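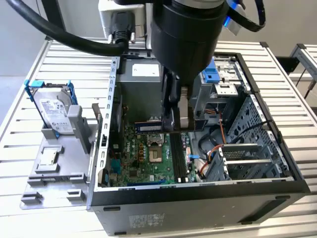
So, the week the arm tried to push a memory module through a motherboard. I promised Ariel I'd write it up properly and I've put it off twice now, mostly because I come out of it looking a bit daft.

For anyone who hasn't been following along, I've been working on the Fitetero cell since the start of autumn. The job is desktop teardown and rebuild: an old office PC comes in, the arm takes out the bits worth keeping, tested parts go back in, and the whole thing goes off to a school or a library. Taking parts out is the easy half. Putting a memory module back into a slot is the half that's eaten my weekends.

If you've ever done it by hand you'll know the feeling. You line the notch up with the key in the slot, you get your thumbs on either end, and you push quite a bit harder than seems polite until the latches click. Your thumbs do a heap of clever stuff in that moment. They notice if one end is going down before the other, and they notice if it's just sitting on top of the plastic and not going in at all. The arm has a force reading at the wrist and whatever I've told it to do with that reading, and on this particular Wednesday what I'd told it was wrong.

We'd been going well, too! We'd had a good morning of seating modules in our most battered Dell, the one with the lid long gone, and I'd got cocky enough to go and make a cuppa while it ran. Aleksi Heinonen was at the next bench, wiring something for Quaye and half keeping an eye on it. I was just rinsing the mug when I heard the sound. It wasn't a crash or anything. It was more of a creak, like somebody leaning on an old wardrobe — and then Aleksi swearing in Finnish, and then the clunk of the stop button.

When I got back the arm was frozen in place over the sockets with the module bowed in the middle. One end had gone into the slot and the other was up on the latch, and the wrist was still leaning on it because stopping the arm doesn't lift it. The board underneath was flexing as well. I could see the daylight changing along the edge of it as I moved my head, and I felt a bit sick.

Lesson one, which I learned on the spot: we didn't have a written way to get it out of there. You can't just hit reset and send it home, as home is up and sideways, and sideways with a module jammed in a slot means you're levering the slot off the board. Aleksi wanted to open the gripper. I wanted to jog it up a hair first. We had a quick and slightly shouty chat, and he was right and I was wrong. If you open the fingers first, the load comes off the part. If you lift first, you're pulling a crooked module against whatever it's caught on. So we opened the fingers, it let go with a ping, and then we jogged straight up, dead slow, with Aleksi holding the pendant and me standing well back with my hands in my pockets.

The module was a write-off, cracked near one end. The slot had lost a latch. The board still booted with memory in the other slots, so it got demoted to practice duty and lives on the bench.

Now for what had gone wrong. The force limit for the push was set to 75 newtons, and that was supposed to be fine. A proper seating push on these boards needs a decent shove, and I'd rather have a bit of headroom than have it give up early. The trouble was that I'd got only the one limit, for the whole downward move. It didn't matter to the program if it was a millimetre from home with the module nicely in its groove, or still sitting proud of the slot with one end hung up. It was allowed to push just as hard either way. Every good insertion we'd done had hidden that from me.

And why was it crooked in the first place? That one took nearly 3 days to track down. I blamed the camera calibration first (I always blame the calibration). Then I blamed the fixture plate and checked every bolt on it. Then Polyxeni Stamatopoulos came by to borrow a torque driver, looked at the gripper for all of a minute, and asked if the fingers were meant to move like that. They were not. A screw had backed off and one finger had a little bit of rock in it. With nothing in the gripper you'd never pick it. With a long module held between the fingers and pushed down on, it let the part tip, and off we went.

I'd wiped those fingers down that same morning and hadn't once given them a wiggle.

Here's what's changed since. The push is split into 2 stages. The first one has a very low limit and only has to get the module down into the slot by a set depth. If it meets any real resistance before then, it stops, backs straight up and asks for a human. The full shove is only allowed after that depth's been reached. There's also a check on twist at the wrist, so if one end is taking more load than the other it gives up early. Ariel Baluyot wrote that bit and it's much tidier than anything I'd have done.

The finger screws now have threadlocker on them and a paint mark across each head, so you can see at a glance if one's turned. And there's a laminated card zip-tied to the bench with the recovery steps in big letters. OPEN FIRST, THEN UP. Sibusiso Joubert asked if it could be in a less alarming font. It cannot.

The bit I'm still chewing on is the stop itself. The button did its job, it stopped the arm, and Aleksi was quick. But a stopped arm is still a heavy thing leaning on something, and if that something had been a hand I don't reckon I'd have wanted to be working out the order of things by arguing. Musa Igwe, who looks after the safety paperwork for us and for the Selano lot downstairs, wants a drill where one of us hits the stop mid-push on the scrap board and somebody else has to free it from the card alone. We've done it once so far. I was slow. Polyxeni was very quick and has mentioned it a few times.

The other rule is that whoever starts a run stays with the run. I wrote that one myself, and the kettle now lives on the shelf by the cell door.

Next up is hard drives, going back into their caddies and then into the cage. There's a lot less pushing in it, but there are cables everywhere in there and I've already had one snag on a trial run with the arm going at a crawl. If anyone's found a decent way to keep loose power leads out of the path without taping every single one down, please leave a comment. I've been through a whole roll of tape since May started and I'm sick of picking the gunk off.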